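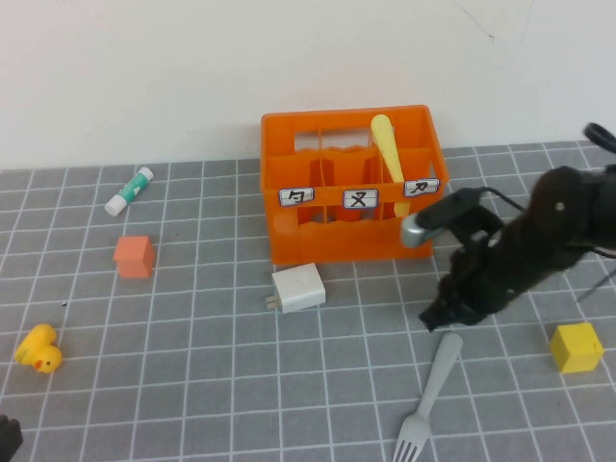 Item 10: Cutlery Crate, Orange

Evelien Van Leeuwen began the entry at the top of a fresh page, as the Wuyts inventory rules required. She wrote the class of object first (container, plastic, open top), then the markings. Three paper labels, blue border, handwritten. Spoon, fork, knife, reading from the left. The third label was crooked.

The house at Munia had been let with its contents for years, and the contents now had to be listed before the keys went back. Her form allowed 325 characters per item. Her mother's handwriting was not a field on the form.

She wrote: "Labels in black ink, Chinese. Adhesion good." She pressed the knife label with her thumb. It stayed where it was, a little higher than the others.

The yellow piece stood in the right-hand compartment. She recorded it as one utensil, plastic, pale yellow, and valued it at nil. The duck, the cubes and the glue stick were separate items and would need separate lines. The glue stick was a consumable, and under section 2 consumables were excluded, so she left it out. Then she put it back in, in pencil.

At half past four the agent from Kolleo rang to ask how far she had got.

"The crate," she said.

"Which crate?"

"The one for the cutlery. It was on the table when I was five."

"Is it going or staying?"

She checked the column. There were two boxes, and neither was ticked.
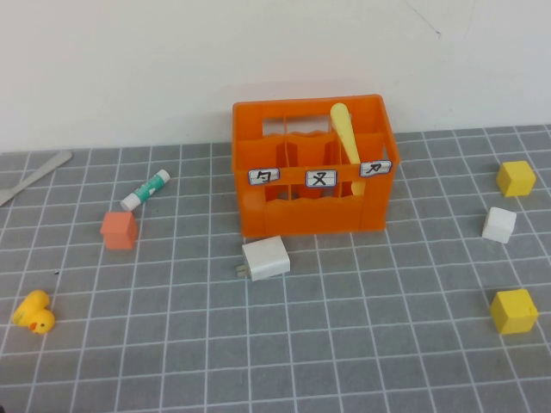 "There's a white knife as well," she said. "It isn't in the crate."

"Does that matter?"

"It has a label. There's a place for it."

The agent said that the van was booked for 15th November and that the load limit was 258 kilos. Evelien said the crate would not affect the load limit. He agreed that it would not.

After the call she read the entry through and corrected one spelling. Under "Condition" she wrote "Used". Under "Remarks" she wrote "Knife to go with crate", initialled it, and ticked the box for staying. She looked at the tick for a while. Then she ruled a line through it, initialled that too, and went to find some newspaper.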